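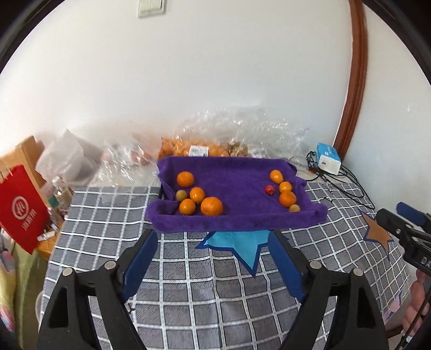

Purple towel, orange fruit

Posted Mar 24, 2018

So I have a fruit tray now! For years our mandarins lived in a deep bowl, and every week the ones at the bottom went soft and fuzzy before we got to them. My neighbor Miroslava Skála keeps hers spread out flat on a dish towel, and after almost 4 months of hearing me complain she told me to just try it already.

I didn't want to buy anything (I'd spent $40 at Zarkomico the week before, mostly on jars), so I grabbed a tray we had and the purple terry towel from the hall closet. Folded it up over the rim, squished it into the corners, done. It hangs over a bit in front and I kind of love that. Purple and orange on the gray checked tablecloth, very cheerful!

It's mostly mandarins right now, plus a couple of small yellowish ones and one little red guy. I keep the two bunches apart so they don't all roll into the middle, and the big one goes up front because it's getting eaten first. By me, tonight.

The towel goes in the wash with the regular load. Next up is the onion drawer, which I'm scared to open.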